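The Pale Table Is Back

Blond wood, and lots of it. Walk through any apartment listing this September and you'll see it — the creamy tabletop, fine grain, almost no color at all. Ten years ago everybody wanted walnut. Dark, heavy, serious. Now the dark stuff is going out on the curb and the pale stuff is coming in the front door.

I spent a morning at Vikbridge, a furniture showroom in an old tire warehouse, where 3 of the first tables by the door were light enough to read by. Prices start at 600 dollars for the plain one. No drawer, no leaf. It sells the fastest, the floor staff told me, mostly to people in small places with one decent window.

Makes sense. A pale top throws light back into the room. A dark one eats it. Put your table under a north window in February and you'll know which you'd rather eat breakfast at.

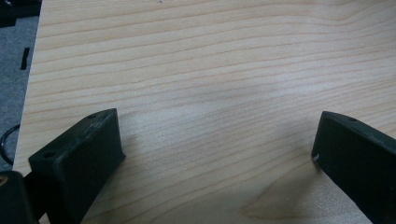
Then there's the grain. Shoppers used to ask for the cleanest top in the store, no marks, no swirls. Now they hunt for the odd bits. A loop, a knot, a place where the lines bunch up and wander off. Munasinghe, a two-room repair shop across the river, says customers bring in old tops and ask them to leave those spots alone when they sand. Fine by them. Less sanding.

Upkeep, quickly. Pale wood shows coffee. It shows red wine, beet juice, ballpoint pen, newsprint, the lot. Wipe spills right away with a damp cloth, then a dry one. Skip the scouring pads. The shop keeps its own kitchen table oiled with Kindov, a plain wood oil, and leaves it over 7 hours before anyone puts a plate down. Overnight is easier. If your table has a factory finish, dont oil it at all — the oil just sits on top and goes sticky.

Sun is the other thing. Bare light wood goes yellow, slowly, and a bowl left in one spot for a whole summer can leave a ring. Move the bowl. Move the runner too, if your a runner person.

Chairs? Don't match them. The Dultholm chair in faded green looked best with everything I tried, and it was on the sale rack by the restrooms.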